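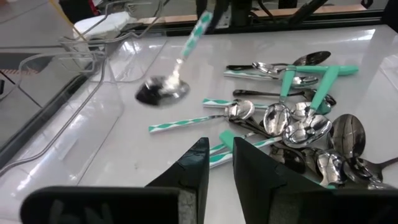 I have wanted to get inside the Prullow building since I moved to Totness, and on March 18, 2015 they finally opened it up for a whole day. Prullow, if you don't know it, is the cutlery place out past the rail bridge. They don't forge anything there. Plain spoons, forks and knives come in from a supplier, handles get designed and fitted, and everything is checked, sorted and sent back out to cafes, school kitchens and gift shops. I eat cereal with one of their spoons every morning. So yes, I was in the line before the doors opened, with a thermos and my sister's old rain jacket, and I was not the first one!

They let in 200 visitors over the day, in groups, with a colored sticker so you knew which guide to follow. I got green. Our guide was Buppha Rungrueang, who runs the finishing side and talks very fast when she likes something, and she likes handles. She took us to the pattern room first.

I could have stayed in the pattern room until they locked up. It's a long narrow space with flat drawers down both walls, and every handle design the place has ever made is in there, 1544 of them, tied to little cards with the name and the year written in pencil. You're allowed to pull out the drawers on the left side. I found the one my grandmother had (cream, with a thin brown line, a bit ugly, I love it) and the short fat baby spoons that every family in this town seems to own. There was a whole drawer of rejected colors too. One was a salmon pink that Buppha held up and said, "We made a lot of these before anyone went and looked at them in daylight."

From there it's down a half flight of stairs to handle fitting, which was louder than I expected and smelled of warm glue. Most of the handles go on over a thin steel stem, and the trick is getting the pattern to sit straight. If the pattern wraps all the way around, a tiny twist at the top shows up as a big slant by the time you reach the neck of the spoon. She passed around a good one and a bad one and asked us which was which. Half of our group got it wrong, me included. Once you know where to look you can't stop looking. I checked every spoon at the cafe afterward.

Then sorting, and this was my favorite stop after the drawers. I had pictured something grand, and it's really a simple idea: a white tabletop, a mixed heap of spoons, and clear plastic bins along the far side so you can tell at a glance what belongs where. Everything goes by handle. The all-over jumble is beautiful before it gets sorted, with teal and black and patterned handles crossing each other every which way and the bowls catching the lights. 

Buppha explained why a mixed heap exists in the first place. Spoons come back from the shops as samples and leftovers, all in one carton, and they have to be separated before they can go into the right trays again. Matching by color sounds easy until you meet the greens. There is a mint, a teal and something called Darkum, which is the in-house name for the very dark range, and under warm light she says the first two can fool anybody.
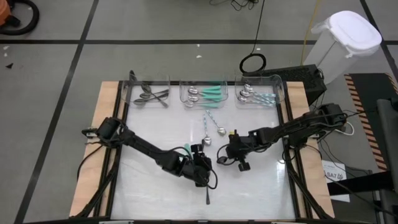 She likes the see-through bins for the same reason I like glass jars in a pantry. You catch a stray right away. With the old gray tubs, a spoon with the wrong handle could ride along to the bottom and get packed, and then some cafe opens its box and finds one blue spoon in with the green ones. They used to get letters about it. One customer wrote every November to report the odd spoons of the year, and apparently kept them all.

Somebody in our group asked if spoons are harder to sort than forks. Spoons are worse! They nest. Two bowls slide together and look like one spoon until you pick them up, and the handles lie at such a close angle that it's easy to miss. Forks tangle, which is annoying, but at least you notice.

The last stop was packing. Trays lined with brown paper, a label, a fold, a strip of tape. A big order was going out to Chaiyaporn, a noodle house on the coast that wanted soup spoons with the bowl a little deeper than usual, and we got to hold one. It has a lovely weight to it. I asked if they sell them to regular people and the answer was "not yet," so I'm taking that as a promise.

A few practical notes in case they do this again:

The walk from the station took me 22 minutes, uphill, and the last part has no sidewalk. Take the bus if it's wet. Closed shoes are required on the fitting floor and they do check, so a man in sandals had to wait upstairs with the drawers (lucky him, if you ask me). Photos are fine everywhere except the office. The tour is long and there's nowhere to sit between fitting and packing. Tea was free, and the lemon cake was gone by the time green group came up.

There's a small seconds table by the exit, cash only. I came away with two dessert spoons with handles very slightly slanted, and I'm delighted with them. The slant is on the left side if you hold them to the window.

I also put my name down for the pattern room evening, when you can go through the right-hand drawers as well. No date yet. I'll post it when I hear.

Recent visits
The paper mill at low water
Button fair, second year
An afternoon with the piano movers
Behind the counter at the seed library
Lamp shop open house

Questions or corrections? Use the contact page. Copyright 2015, all text by the author. Back to top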